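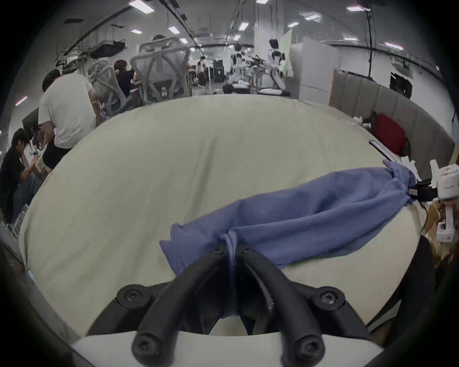

*Slide 1: blue cloth, cream surface, red cushion at the back*

**Opening (2 min)**

- Good morning, Grutside! Thank Mingxuan Deng for the invitation, then straight in.
- Ask for hands up: who folds their cleaning cloths? Who just scrunches them? (I'm a scruncher - own up early, it gets them talking.)
- Point to the cloth: bunched, twisted, flap hanging down. I love this slide!

**Why I start with a cloth**

- Small, soft, no right way up. Find one corner, slide your fingers along the edge to the next, and you're halfway to a fold.
- Same moves work for pillowcases and, with a friend, for a double sheet.
- Mention the Rimoncombe linen room - 432 cloths on open shelves, all folded in thirds. Gorgeous.

**Padded surfaces**

- Back to the slide: soft wrinkles in the cream cover. Smooth from the middle outwards before you fold on anything like it.
- Wolfram's question from April: does it matter if the cover's a bit rumpled? Let the room answer.

**Have a go (60 cloths, front table)**

- Pairs, please. Music on. Walk round and chat!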